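4.3 Leveling and Wall Clearance

Read this section before fixing the Sotusine media shelf to the wall.

1. Mark the shelf height at 955 mm above the finished floor.
2. Hold the rail against the marks and check it with a spirit level.
3. Drill 4 holes and insert the plugs supplied by Nendness.
4. Drive the screws until the rail no longer moves by hand.
5. Hang the shelf and close both end caps.

Note: Rail length is 1,000 mm. Do not shorten the rail.

CAUTION: Check for cables and pipes before drilling.

Wood surfaces and a wall-mounted screen in the same room:

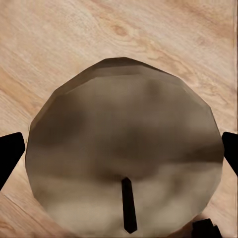
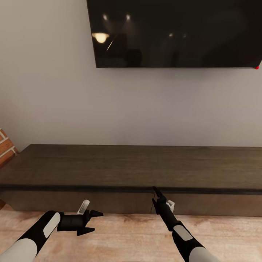 6. Route the power cable through the rear slot. The slot is 98 mm wide.
7. Fit the Ukex cable clip and press until it clicks.

Retighten all screws after the first week of use. For loads, see section 4.4.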